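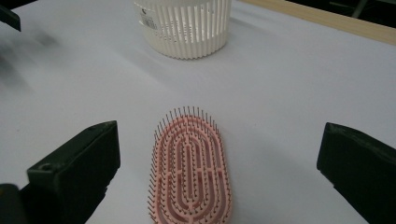 Hand tool view, brush task. Fingers open either side of the head, basket behind.

31 Oct 2018

Brush into basket, hand-held demos for Pero. Did 30 with the tool this morning, kept all but 4. Rejects were me going too fast on the way over to the basket, tracking lost and never came back.

Trained on the Ultovton box over lunch, old settings from June, only changed the crop. Then 20 runs on the arm. 10 good. Not great but better than the fixed camera version, which kept closing on the bristles and pushing the brush along the table.

Failures mostly the same thing: gap wider on the right than the left at the start and the policy doesnt centre before closing. One finger touches first, brush turns, grip ends up skewed. I think I do the centring without noticing, very late, so there are hardly any frames of it in the demos.

To try:
- start demos off-centre on purpose, both sides
- slow down last bit of approach
- lower frame skip?? check what Pons used
- dark handle brush, in case it is just following the pink

Basket drop itself fine once the grip is straight. Leave the height alone.

Brustier wants the tool back tommorow so redo the demos first thing, train after. Logs are in the Pero folder, the second set, ignore the first.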